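Plates, Plates and More Plates

I spent most of January matching up tableware for the Stultatdale hall kitchen, and I have opinions now! When I started, the cupboards held 258 plates in every size you can think of (I counted twice, with a long coffee break in between). Sofia Vrettos wanted to toss the lot and buy new, but I talked her into letting me sort first and shop later.

My big idea was color. Blue for the kids' snack table, plain white for suppers, and anything with a chip goes to Gerardo Serra for his mosaic class. I like a plate with a raised rim for the little ones, too. Peas stay put, mostly, and so do crackers and whatever they've brought in from the yard.
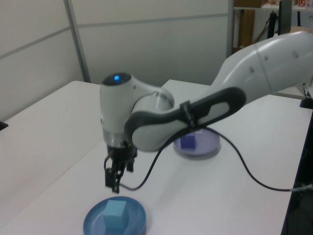

Anyway, the stacking. Please don't pile them higher than 12, even if the shelf looks like it has room. Big ones go on the bottom, and the bowls have moved to the cupboard by the back door, which sticks, so give it a good tug.

We're still short on dessert plates for the spring supper. If you have spares at home (odd ones are fine, I've given up on matching those), leave them in the crate by the sink or hand them to Buppha Tanasarn, who has the kitchen key most mornings.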